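# Can a machine file your paperwork yet?

The test bench at Murndale is a plain office desk with the drawers taken out. On it are a stack of paper, a tray, a coffee mug, two bath towels and a bag of mixed bolts. Anyone who has kept a house or worked a packing line could clear that desk in a few minutes. The robot bolted beside it has been trying to do the same job since March.

Čestmír Slanina runs the bench. He spent eleven years fixing sorting equipment in mail rooms before he came here, and he doesn't talk about robots the way the brochures do. Ask him whether a machine can do chores and he asks which chore, on what table, and who put the things there.

"If I set the mug down, it picks up the mug," he says. "If my daughter sets the mug down, with a spoon in it, on top of a magazine, we have a conversation."

## What works

Some jobs are close. The arm picks up the mug by its side and puts it in a rack, and it does so often enough that the staff have stopped watching. Bolts go well too. A bolt is hard, it keeps its shape, and it doesn't mind being dropped. In a run this spring the arm sorted 2778 of them into bins by length, stopping 3 times for help. One of those stops was a washer stuck to a bolt head with old grease.

That is the sort of work small shops want done. Darkus, a firm that makes door hardware, has had a similar arm on its floor since last year, putting hinge parts into cartons. The cartons always arrive open and the parts always arrive the same way up. The line manager there, Yiğit Güneş, says the arm took 57 working days to set up, and most of that went into the table, the lights and the feeder.

"The robot was the easy purchase," he says. "Then we rebuilt the corner it stands in."

Since then it has run on the night shift with one person nearby. Güneş moved two packers to the inspection bench. When a supplier changed the plastic bags last winter, the arm stood still for a week and the packers went back to packing.

## What doesn't

Houses have no feeder. Towels come out of the dryer in a lump, and the machine has to find a corner before it can start to fold. At Murndale a bath towel takes the arm six minutes on a good try. Slanina can do one in the time it takes to say so. A rival group at Pranus is faster with towels, but its machine has two arms and a much bigger table, and it needs each towel laid out first.

Dishes fall somewhere in the middle. Plates are fine. Glass is harder, and a pan with food stuck in it is a job for a person. Beds, so far, are out of reach for a single arm bolted to a desk, and stairs aren't even on the list.

Paper surprised everyone. It looks like the simplest thing in the building. It is flat, it is light, and every office has a machine that moves it very well. But a copier takes its sheets from a squared stack and pulls them between rollers. A pile on a desk has sheets at all angles, and each one bends as soon as it is touched. Push on a page and it curls. Pinch one and a second may come along with it – or slide off under the first.

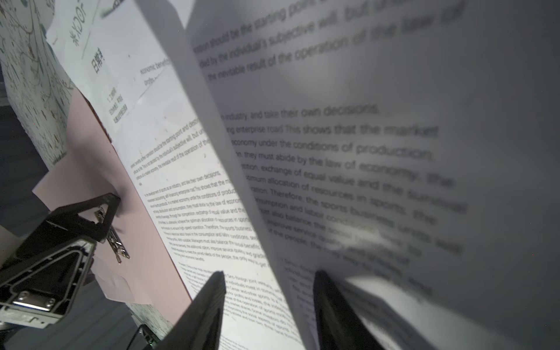 *Murndale Home and Shop Tasks Team*

The gripper has two fingers, and most of the trouble with loose pages happens right around them. A sheet that stands up and curves over hides the sheets behind it. The print on it gets large and soft in the small camera mounted near the fingers, while smaller type on a page farther back can still be sharp enough to read. The software has to decide which edge belongs to which page, and the pages give it very little to go on. White paper over white paper is hard. A sheet of pink in the pile helps a bit.

The language on the page makes no difference to the fingers, but it matters for filing. The team wants the machine to sort by what is printed, so the practice pile includes articles in English and sheets with Chinese text. Reading is the part Slanina worries about least. Computers read well. Getting a page to hold still and flat enough to be read is where the hours go.

The goal for the year is modest: 200 loose sheets, picked up one at a time and set in a tray, with no page torn and no page missed. The team hasn't reached it. Slanina won't give his best run so far, on the grounds that it would end up in a headline.

## Who would buy it

Çetinkaya, a small office-supply chain, has asked for a machine that clears return counters at closing time. The counters collect receipts, folders and half-used pads. Slanina went to look at one and came back with a list of changes he'd want: a lip around the counter, a darker surface, and a rule that staples go in their own dish. The chain agreed to the dark surface and is thinking about the rest.

Güneş has offered advice on that. He thinks people should plan on changing the room a little for the robot and shouldn't wait for a robot that needs no changes. At Darkus the packers now put tape marks on the floor for the carton carts. It took them a day to get used to it.

For homes, that bargain is harder to sell. Few people will tape their kitchen floor to save six minutes on a towel. Slanina expects the first useful house machine to do one or two dull things in one spot, such as emptying a dish rack, and to leave the rest alone. He hasn't bought one. He still sorts his own mail at the kitchen table, standing up, before he takes off his coat.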